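4.2 Where people put things down

I went into this part of the study thinking about shelves. Ramard had given us 92 diary booklets from shared workrooms, and I figured the shelf entries would be the juicy ones. They weren't! What people wrote about, over and over, was the open container - the tray, the crate, the box with no lid. Entries that mentioned one ran longer and grumpier than the rest, and I ended up rereading all of them before coding a single page (my co-coder at Estier did the same, on her own).
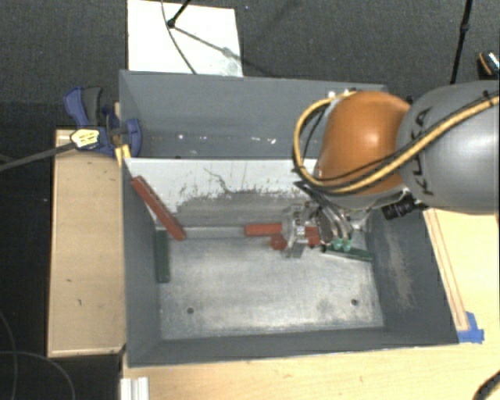
Figure 7. Two open gray bins, one behind the other, on a wooden tabletop.

My hunch is that an open bin feels like permission. You don't have to decide where a thing belongs, you just let go of it. One diarist called hers "the maybe box," and I borrowed that as a code name for 160 entries. Labels helped a little in the Dağdelen rooms, mostly in the first weeks, and then the old habits crept back in by June.

I should say that the diaries lean toward tidy people, who like filling in diaries. The messy ones dropped out early, and I miss them. Section 4.3 takes up the lidded boxes, where the picture gets muddier.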